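Folding on the Bed (Ornilside Laundry Guide, part 3)

1. Clear the bed and pull the sheet tight. I skip this when I'm tired and always regret it!

2. Lay one garment out flat, front side down, and smooth it from the middle with your palms.

3. Fold the sides in, then bring the bottom up to the neckline.

Note: thin, pale things (mint and cream are the worst at my place) slide around a lot, so go slow.
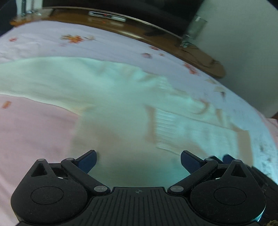
4. Stack no more than 8 pieces, or the pile leans and you get to start over.

Caution: keep damp clothes off the stack.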